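Zeleck Bench Kit for Robotic Suturing Practice

Pads, needle drivers and planning help for teaching labs
Page updated July 2020

Hi, I'm Veerle Schouten, and I put these kits together at Sakatlow. Most people who write to me already have time on a surgical robot and now need everything that goes around it (the part of the budget that always gets squeezed!). So I've tried to set this page out the way I'd plan my own lab.

What's in the kit

The full Zeleck kit is $979. You get two practice needle drivers, 30 skin pads, a pad tray and a box of curved needles with dark thread attached. I picked dark thread on purpose – on a pale pad you can follow it even when the loops start piling up, and your trainees will thank you.

Pads on their own

A refill pack of 30 pads is $418. If you're running knot-tying drills, please budget for the refill in the same order, because a second purchase request halfway through the term is a pain. Khanyisile Ndlovu in our shop can put both on one quote.

Knot tying is what wears through supplies fastest, in my experience. One instrument holds the thread, the other opens its jaws with the loop around the wrist, and the needle gets parked on the pad next to the cut until it's wanted again. 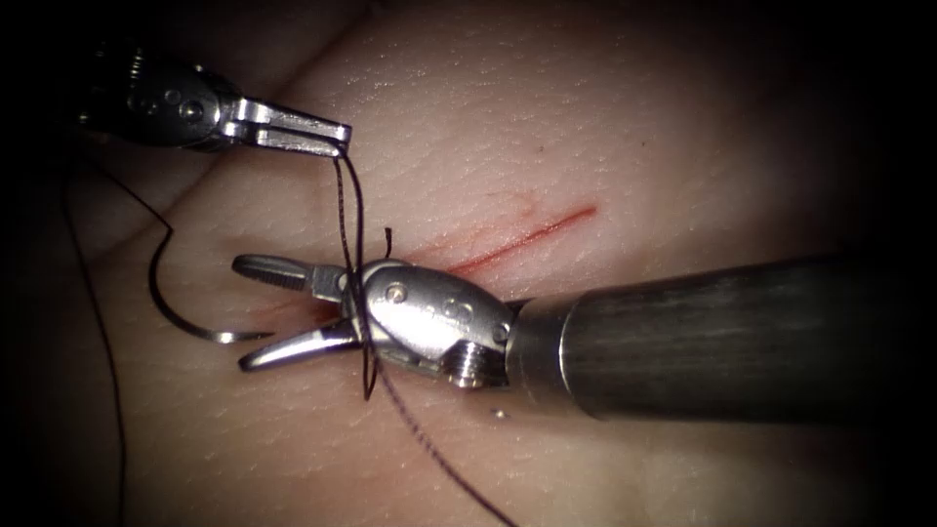 Planning your order

Before you ask for a quote, have a look at these:

Your robot model and the instrument fitting it takes. The drivers come in two fittings, Eda and Radebe, and they don't swap.

How many trainees share a station. I plan on one pad per person per session and let them use both faces.

Lighting. A lamp over the middle of the pad is plenty for tying, but if you record sessions for grading you'll want light out to the corners too.

Spare drivers. Jaw faces wear, so I'd put one extra driver in the second-year budget.

Quotes and delivery

Send me your list through the order form and mark it "Zeleck". Quotes we sent out in June still stand. For fitting questions, ask for Themba Jacobs.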